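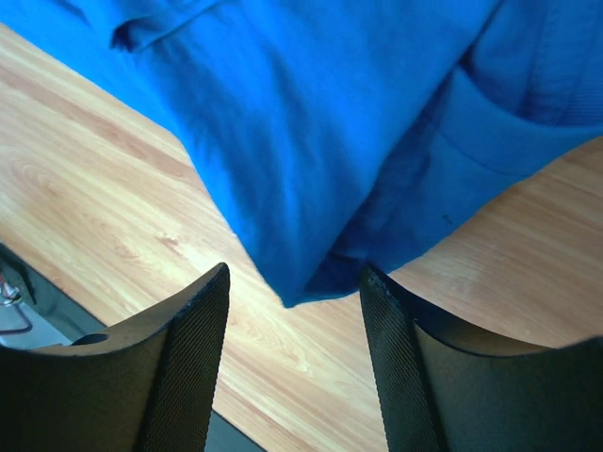 Up the hill and back down through Bendmont

I have lived on the wrong side of the river for years and I still get a silly thrill when I walk into Bendmont. It's the old tannery quarter, squeezed between the railway cutting and the water, and you can cross the whole thing in the time it takes to eat a pasty. I never do, because I keep stopping to look up!

Start at Lirov Street if you can. The bottom end is all brick workshops with hoists still bolted above the top doors, then the road kinks by the chapel and suddenly you're among terraces with tiled porches, each one a slightly different green. Number 200 has a stone fish over the door. I have asked in three shops what the fish is for and had three answers, one of them quite rude.

Halfway up is Huenchumán, the bakery on the corner, with the curved window and the bench outside. Graciela Huenchumán told me the window came from a hat shop that stood there before the street was widened, and that the old glass makes everyone passing look taller — I tested this and it does. Get the walnut loaf. They were down to the last 4 when I arrived in June and I bought two, sorry.
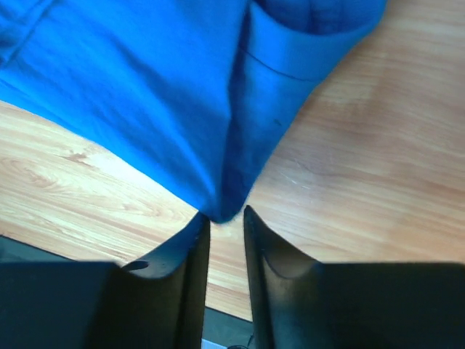 Wenceslao Tapia reckons I've got the hill all wrong, and that the proper way to see Bendmont is from the top, early, coming down the Clunovum steps with the river in front of you. He also says the steps are older than the chapel and that the tanners' children used to race down them on trays.

So I went back and did it his way, and oh, he's right about the view. The steps drop between two garden walls covered in ivy, and you get the chapel roof first, then the chimneys, then a great flat stretch of water with the coal wharf on the far bank. I stood there so long my tea went cold. The lamp at the bottom has been mended too, which pleased me more than it should.

Next I want to find the boundary stone Emiliano Urrutia swears is behind the bus garage.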